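고무줄 허리 데님의 세탁과 건조, 접기

고무줄 허리로 된 데님은 일반 청바지와 관리 기준이 다르다. 면 능직 원단은 열과 마찰을 비교적 잘 견디지만, 허리 안의 고무는 고온에 약하다. 세탁 조건은 둘 중 약한 쪽인 고무에 맞춘다.

세탁 전
주머니를 비우고 안감을 밖으로 빼서 먼지를 턴다. 단추와 지퍼는 잠근다. 끈이 있는 제품은 끈을 느슨하게 한 번 묶어 둔다. 전체를 뒤집은 다음 망에 넣는다. 망은 옷 부피의 두 배 정도가 적당하고, 꽉 차면 주름 사이의 세제가 덜 빠진다.

세탁
수온 30도 이하, 중성세제, 약한 코스. 짙은 색은 첫 서너 번을 단독으로 빤다. 염소계 표백제는 고무와 염료를 함께 손상시키므로 쓰지 않는다. 섬유유연제도 생략한다. 헹굼은 두 번이 기본이고, 허리 주름을 눌렀을 때 거품이 나오면 한 번 추가한다.
탈수는 짧게 한다. 필자가 쓰는 드럼은 최고 회전수에서 허리 부분이 한쪽으로 말려 나오는 일이 잦아, 가장 낮은 단계로 내려 3분만 돌린다.

건조
꺼낸 즉시 허리를 양손으로 잡고 좌우로 두세 번 가볍게 당겼다 놓는다. 접힌 주름이 이때 대부분 제자리로 돌아온다. 세게 늘인 채로 두지 않는다. 집게는 고무줄 부분에 물리지 말고 밑단에 물린다. 허리는 두께가 있어 가장 늦게 마르므로 바람이 드는 쪽을 향하게 건다. 건조기는 저온만 사용하고, 허리가 약간 축축할 때 꺼내 평평한 곳에서 마무리한다.

다림질
몸판만 다린다. 고무줄 주름은 다리미로 누르지 않는다. 사선 주머니는 입구를 먼저 손으로 맞추고 안감을 펴서 넣은 뒤, 얇은 천을 덧대고 누른다. 안감이 접힌 상태로 다리면 겉면에 자국이 남는다.

접기 전 점검
밝고 평평한 면에 옷을 펴 놓고 허리부터 본다.
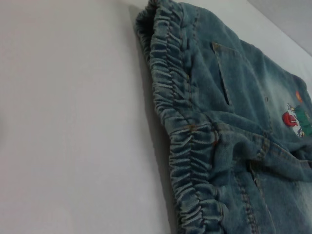 확인할 곳은 고무줄과 몸판이 만나는 상침, 주머니 입구, 그리고 힘을 많이 받는 자리의 바택이다. 상침은 한 땀만 끊겨도 입고 벗을 때마다 벌어지는 길이가 늘어난다. 끊어진 실은 잡아당기지 말고 안쪽으로 빼서 매듭을 짓고, 앞뒤로 1cm씩 겹쳐 다시 박는다. 바늘은 데님용 16호, 땀 길이는 3mm로 한다. 고무줄 위를 박을 때는 원단을 살짝 늘인 상태를 유지한다. 주름 마루의 보풀은 가위로 자르고, 날이 있는 보풀 제거기는 쓰지 않는다.

접기
몸판을 세로로 반 접고 밑위의 튀어나온 부분을 안쪽으로 넣어 직선을 만든다. 밑단에서 시작해 허리 쪽으로 3등분해 접는다. 허리의 주름은 눌러 펴지 않는다. 서랍에 세워 넣을 때는 접힌 쪽을 위로, 허리를 아래로 둔다. 여러 벌을 쌓는 경우 허리 방향을 번갈아 놓으면 높이가 고르다.

고무 교체 시기
허리를 당겼다 놓았을 때 바로 돌아오지 않거나 안에서 바스락거리는 소리가 나면 교체한다. 고무가 터널 안에 따로 들어 있는 구조면 안쪽 솔기를 3cm 정도 뜯어 갈아 끼울 수 있다. 원단에 직접 박힌 구조는 뜯는 양이 많아 수선집에 맡기는 편이 빠르다.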